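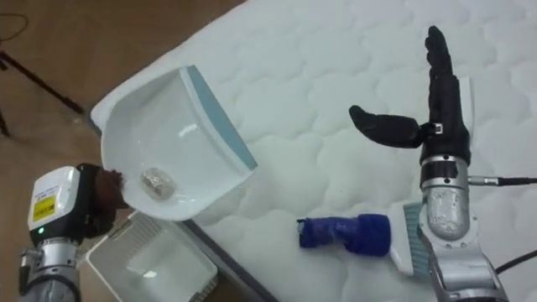 Clullo 4 interval recorder

For supervised practice, classroom observation and agreement checks
Made by Brunimska. Sold by Purach and by post from our own workshop.

Overview
Who uses it
What is in the box
Recording methods
Agreement checks
Storage and privacy
Care
Ordering for a programme
Questions we receive

Overview

The Clullo 4 is a small recorder for people who observe behaviour and must write down when it happened. It is worn on the belt or held in the hand. It gives a short vibration at the end of each interval, and the observer answers with a press of the thumb. At the end of the session the entries are moved to a computer by cable, where they can be opened as an ordinary table.

We made the first Clullo for students who did their practice hours in schools and who had a telephone, a stopwatch and a clipboard on the knees all at once. Many teachers do not like to see a telephone in the classroom, and children look at the screen. The Clullo has no screen which lights up. It has a narrow grey display which shows the elapsed time and the last key pressed, and this display can also be closed with the sliding cover.

The recorder weighs 115 grams with its battery.

Who uses it

Most of our customers are university departments which teach behaviour analysis and lend the recorders to their students for one term. We sell also to school services, to day centres and to single persons who prepare for a supervised placement. The instrument does not decide what should be observed. The definition of the behaviour, the length of the interval and the choice of method stay with the observer and the supervisor, and we advise to agree on them in writing before the first session.

What is in the box

Clullo 4 recorder with battery
Belt clip and wrist cord
Cable for charging and for moving entries
Sliding display cover (already mounted)
Pack of label strips for the keys
Printed handbook in English

The handbook was written by Danai Chatzigeorgiou, who supervised students in practice before she came to Brunimska. It has one chapter for each recording method and a longer chapter on the training of new observers. The same text can be sent as a file to teachers who want to put parts of it into their course.

Recording methods

Partial interval. The observer presses the key if the behaviour happened at any moment in the interval. The recorder keeps one mark for the interval, even if the key was pressed several times. It is good to remember that this method can make the behaviour look more frequent or longer than it was.

Whole interval. The key is held down as long as the behaviour continues. A mark is given only if the key was down from the beginning to the end of the interval.

Momentary time sampling. The recorder vibrates, the observer looks up, and presses or does not press. This is the method which most teachers choose when they must record and teach in the same hour.

Frequency. Each press is one entry with its time. There is no vibration unless you ask for it.

Duration. The first press opens the entry and the second press closes it. If the session ends while an entry is open, the recorder closes it and puts a small sign next to it in the table, so that you can decide afterwards how to treat it.

The recorder has 3 strengths of vibration. The weakest is silent also on a wooden table. The strongest is meant for a sports hall or a playground, and through a thick coat it can still be felt well.

Keys and labels

There are 4 keys, placed so that they can be found without looking. Each has a different raised mark. The label strips are for learning only, and we see that after some sessions the students take them off. Please write on the strips with a pencil. Ink stays on the plastic.

Agreement checks

When two persons observe together, their recorders must begin at the same moment. Put the two recorders side by side, join them with the cable, and press any key on one of them. Both will start together, and the cable can then be removed. Please do not start them by hand on a spoken signal. The difference is small, but with short intervals it moves some marks into the neighbouring interval, and the agreement looks worse than it is.

The table programme, which is free for all owners, puts the two records next to each other and calculates total agreement, interval-by-interval agreement, and agreement for scored and for unscored intervals separately. It does not tell you if the result is good enough. The requirements of your course or your employer should tell you this, and they are not everywhere the same.

Storage and privacy

The memory holds 2,000 entries. When it is nearly full, the display shows a small letter M and the recorder continues to work. When it is full, it stops, and it does not write over the old entries.

No names are kept in the recorder. A session has only a number and a time. There is no microphone, no camera and no radio connection of any kind, and the entries can leave the recorder only by the cable. Some schools ask for this in a letter before they allow the observer to enter. We have such a letter ready and send it on request.

After you have moved the entries, you must delete them yourself from the recorder. We chose this on purpose, after a student lost a complete afternoon with an older model which deleted by itself. Hold the two outer keys until the display is empty.

Care

Clean the recorder with a soft cloth, slightly damp. Do not use spirit on the display. If the recorder is used by more persons, the wrist cord can be washed by hand with soap, and spare cords are sold separately. Before a long holiday, charge the battery to the half and switch the recorder off completely with the small switch behind the belt clip.

The battery can be changed by the owner with a small cross-head screwdriver. The old battery should be given to a collection point for batteries.

Ordering for a programme

Departments which order a full set can have it in the Khaemba case, a hard case with a place for each recorder and one common charging lead. Each place has a number, and we can print the same number on the back of the recorder. This helps at the end of the term, when the recorders come back from the students.

Orders from universities are usually made through Purach, who can work with purchase orders and can send the invoice to a different address. Orders of single recorders are quicker from our workshop. For a course which begins in autumn we ask you to order before the end of August, please, as in September the waiting time is longer.

A loan recorder is possible for teachers who want to try it before they decide. You pay only the return postage.

Questions we receive

Can the entries from the Clullo 3 be opened in the new table programme?
Yes. Choose "older recorder" in the first window. The cable is different, so keep your old one.

Does the use of a Clullo count as supervised practice?
No instrument can count as this. Ask your supervisor which activities are accepted and how they must be documented. The tables from the Clullo may be added to your documents if your course permits it.

Can I change the interval during a session?
No. End the session and begin a new one with the new interval. The table programme can join them later, and the place of the change remains marked.

My recorder vibrates, but no mark is saved.
Most often the key lock is on. A small key is then shown at the left of the display. Press the two inner keys together to open it.

Is there a handbook in other languages?
A Greek edition is in preparation. Write to us if you wish to receive a message when it is ready.

Spare parts: belt clip, wrist cord, display cover, battery, cable, label strips. Please give the model name from the back of the recorder with your order.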